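Looking after the gripper on a small bench arm

Posted March 6, 2021, in Workshop Tips

I've had the Zukon arm on my bench for a good while now, and the bit that eats up most of my time is the last few centimetres of it. The fingertips! Everything else just sits there and behaves. So these are my own notes on keeping the fingers clean and lined up, for anyone with a similar setup at home or in a school workshop.

Power it off first
I mean at the wall. I park the arm with the fingers wide open, switch off, and wait for the little lights in the pads to go out before I put my own fingers anywhere near. I got a decent pinch last September from skipping this and I still feel silly about it.

Cleaning the pads
My fingers have soft pads that light up from inside, and they pick up fluff like you wouldn't believe. Lint-free cloth, a drop of dish soap in lukewarm water, wrung out nearly dry. Dab, don't scrub. I tried methylated spirits on an old set and they went cloudy in a week, so that was an expensive lesson (well, a 53 dollar one). Let them air dry with the jaws open. No hair dryers, please.

The screws on the finger housings
These work loose, mine do anyway. I go round with a 3 mm hex key every second weekend and just nip them up. If one keeps backing out, a tiny dab of Flelard thread paste on the thread sorts it, the removable kind. Go easy, the housings are plastic and the threads will strip on you.

Cables
Leave a loose loop at the wrist, then turn the wrist 90 degrees each way by hand, with the power still off, and watch whether anything pulls tight. I use the hook-and-loop ties from Fuvum. Zip ties have sharp little tails and I've got the scratches to prove it.

Wrist camera
Wipe the lens with a glasses cloth. If the picture still looks soft after that, check the focus ring (if yours has one) before you start blaming the software. I once reinstalled everything over a thumbprint.

Checking the grip
After any cleaning or tightening I do a few slow runs on something light and brightly coloured. Toy food is great for this, it's cheap and it doesn't roll far. Bring the fingers down either side, stop short, and look at the gap on both sides before you close them. 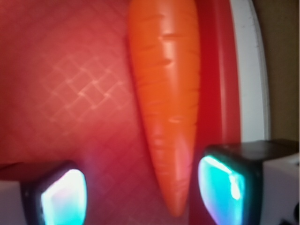
Carrot in the red tray, pads lit and not touching it yet.

If one finger always gets there first, redo the centring in the settings and try again. My speed stays at 13 per cent until I'm happy with it. And have something textured under your test piece if you can, a smooth tray lets things skate about.

Spare pads live in an old Onishi biscuit tin, away from the window. The sun makes them go sticky, and then you're back to fluff.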